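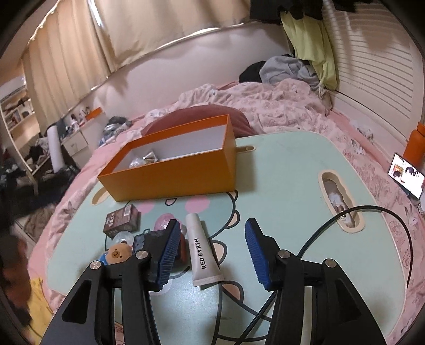
Zindero Clear masonry cream: my review after two winters

Our house is from soft red brick, and the west wall takes all the rain. Some bricks were losing their faces, and inside the back bedroom there was a grey patch near the skirting. A neighbour, Bradley Staniforth, had used Zindero on his garage in Penrose and lent me his roller tray, so I decided to try it.

Zindero Clear is a water repellent cream. It does not make a film like paint. You put it on thick and white, it goes into the brick, and the next day the colour of the wall is almost the same as before. I say almost, as my mortar stayed slightly darker for nearly 2 months.

Before the cream I raked out the bad joints and filled them again with lime mortar. Please do not skip this. The label mentions it only in small letters, but no cream will close an open joint.

The application was easy. I used a short roller for the flat parts and an old brush around the window sill. It smells a little, not terrible. It also sticks to aluminium frames, so cover them well. I did not, and I was scraping for a whole evening.

The rain now makes beads and runs down. The grey patch inside has become smaller but it has not gone, and I think a part of it comes from the ground, which this product cannot help. I have seen no new broken faces on the bricks, except for two near the downpipe.

I paid 300 dollars for the big tub. The Gamia cream is cheaper, but it was too runny when I tested it on the back fence pillar.

I would buy Zindero again for a sound wall. For a wall which is already wet, ask first somebody who knows old buildings.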